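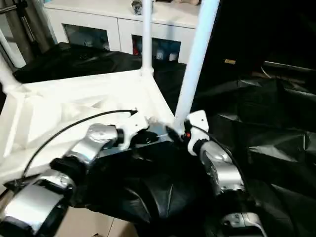

April 16, 2020

Garment pick-up from floor, two arms. Planner branch merged with Norbert's contact changes from February.

Started on the open item from last week: the grasp proposer returns points on the wrong piece of cloth. Dark garment, dark sheet to the right of it, more dark cloth draped behind the white frame. The depth image separates the frame from everything else without trouble, but the three black things come out as one segment whenever the edge between them is shallow. Raised the minimum edge height, which fixed the sheet and broke the garment into pieces along its own folds. Put it back.

What helped was the normals. The sheet has sharp creases with shiny ridges and the garment has soft folds, so the spread of surface normals in a small patch is quite different for the two. Added it as a second channel in the Flumness segmenter, weight 0.3, not tuned. Relabelled 203 stills by hand to check it. The boundary is now where I would draw it in most of them. The bad ones nearly all have a highlight running across the join.

Next problem is the frame. Both grippers have to come down close to the corner of the platform, and the diagonal pole takes away most of the approach volume on the right side. The Jatoi planner had the poles in its collision model as boxes aligned to the base axes, which for a diagonal pole means a huge box. It was rejecting nearly everything for the right arm. Replaced all three poles with capsules. Planning for the right arm now succeeds inside the 2,000 iteration limit, where previously it ran to the limit and gave up.

Left arm is fine for collisions but the cable is not modelled at all. It makes a big arc over the platform and the planner has no idea it exists. For now I have put a soft cost on wrist roll beyond 90 degrees on the left side. Zarmeena wants a proper swept volume for it. I agree but not this week.

Small grey metal plate between the arms, partly on the dark material. The proposer scores it as a fold (flat, dull sheen, good contrast). Masked it by reflectance for today. The mask is a hack and also removes some highlights on the garment itself, see commit note.

Control side: the two arms were closing on separate timers. Changed to a shared barrier, so neither closes until both report in position. Timeout on the barrier is 3 s, after which both back off along the approach vector. Tested the timeout by holding the right arm in software - both retreat as they should. Have not tested it with a comms drop.

Log size is getting silly. One session wrote 3,303 planner messages, most of them the same warning about a stale transform on the head camera. The stamp is taken on arrival instead of at exposure. Norbert has a patch in Steline for this, needs rebasing.

To do:
- rebase Norbert's timestamp patch, then rerun the segmenter check
- capsule model into the shared scene file, at present only in my local copy
- replace the reflectance mask
- ask Zarmeena which cable model Prududholm used
- barrier test with the network pulled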